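Second progress report to the Skokine Fund
Project: Computers for newcomer families in Wivenbridge
Prepared by Ea Bisgaard, project coordinator, Condori Community Learning Centre

Dear members of the Fund,

I send you with this letter our second report. It covers the period from the end of the first report until the close of April. I have followed the headings which you gave us in the grant agreement, except that I put the homework evenings before the adult classes, as most of our work in this period was there.

1. Summary

The project is on schedule in two of its three parts. The homework evenings are well attended and the adult classes have started their second level. The home lending of computers is behind our plan, and I explain in section 4 why this is so and what we ask from you.

In the whole period we registered 804 visits to the centre. In the agreement we wrote that a visit is one person on one day, and we have kept to this, so a parent who comes to a class and later collects a child is counted only once.

2. Homework evenings

The evenings run from 4:30 until 7:00 in the lower hall of the library. Children from grade four to grade nine come, mostly from the two schools on the east side of the river. In our first report I wrote that the older students did not stay long. This has improved after we moved them to the reading room, where they have their own table and a door that closes. They asked for this themselves in a small meeting in the winter, and I am a little ashamed that we had not thought of it.

The most requested help is still in mathematics and in writing of longer texts. Many students can speak English very well with their friends but they become stuck when a teacher asks for an essay with paragraphs and sources. We have therefore made a short guide, four pages, with sentences they can borrow. The guide exists now in Spanish, Tigrinya and Arabic beside the English, so parents can follow what the child is supposed to do. One of the schools has asked for permission to copy it, and we said yes with pleasure.

Bus fares remain a difficulty. The late bus was taken out of the timetable and families who live beyond the rail crossing must now walk or arrange a lift. We use a part of the transport line for shared taxis on the darkest evenings, but it will not be sufficient for next winter if the bus does not come back.

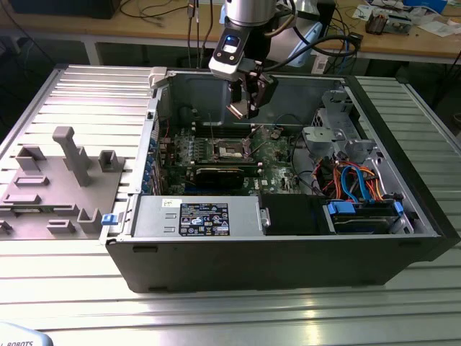

Attendance went down during the weeks of the flu, as in all the schools, and it came back afterward. We did not close on any evening. When two of our tutors were sick at the same time, Efraín Zapata took both groups together in the lower hall and taught fractions with a cake from the bakery, and the children still speak about it.

3. Adult classes

The first level of the digital class finished with a small gathering and certificates. The participants learned to write and send an e-mail, to attach a document, to make an appointment with the clinic online and to recognize a false message from a "bank". This last theme took more lessons than planned. Several people had already received such messages, and they had many questions about what to do when one has answered already. We invited a worker from the credit union, who stayed an hour longer than she had promised.

The second level is about job applications and about the school portal, where parents see the marks and the absences. For this class we bought a licence for Fliltness, the typing and reading program that was approved in your letter. The participants like that it keeps a slow speed when one asks for it. The weak point is that the instructions are in rather difficult English, and Efraín has written simpler ones on cards.

We also tried a morning class at 9:15 for parents with small children. The idea was good but the room was not: the heating starts late and there is no place for strollers. From the autumn we would like to move this class to the church basement on Mill Street, which has a ramp and a kitchen. The rent is $300 for the term, and I have included it in the table of changes which follows with the budget. 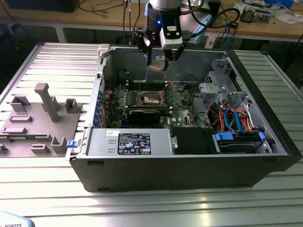 Do the participants continue to use what they learned after the class ends?
Most of those we have reached by telephone use e-mail and the clinic booking every week, but the school portal is used much less, mainly because the password must be renewed so often.

I have written to the school board about the passwords. They replied politely that the rule applies to everybody. We will therefore put a password hour into the programme at the start of each term, where parents can come by without an appointment.

4. Home lending

This is the part which is behind. The plan was that families with no computer at home could borrow one for the school year. The demand is larger than we expected, and the waiting list is at present longer than the list of families who have been served. The lending agreement was also too complicated in the beginning. It had six pages and used legal words, and some parents did not dare to sign it because they feared to pay if a child dropped the machine. The new agreement is one page and says clearly that normal accidents cost the family nothing.

The second obstacle is the internet at home. A borrowed computer helps little where there is no connection, and the low-cost plans require a credit check that newly arrived families often cannot pass. We are in conversation with the settlement office about a guarantee — they have done a similar thing for electricity — and I hope to report a result in the next period.
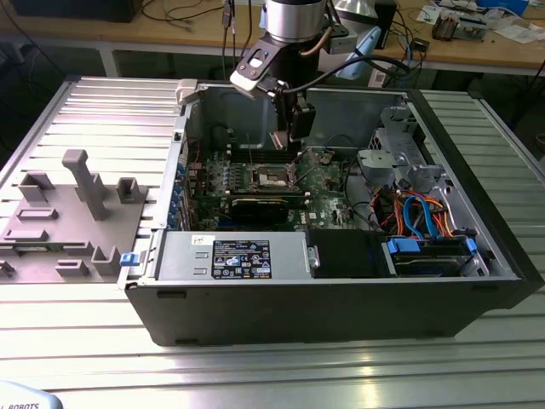 Open desktop computer with the power supply and drive bay in view.

5. Finances

The detailed accounts are attached separately. Spending on staff hours and materials is according to the budget. In the home lending line $3,000 is not spent, for the reasons given in section 4. We ask permission to carry this amount forward to the next period and to use it for the same purpose. Another $300 is left from printing, and we propose to use it for translation of the new lending agreement.

6. Next period

Until the next report we will open the registration for the autumn homework evenings, move the morning class if you approve the rent, and begin the password hours. We will also speak with each family on the waiting list, so that the list shows who still needs a computer. Some have perhaps moved, or have found one by other means.

I would be grateful for your answer about the two budget questions before the end of the school year, as the church must know whether to hold the room for us.

With kind regards,
Ea Bisgaard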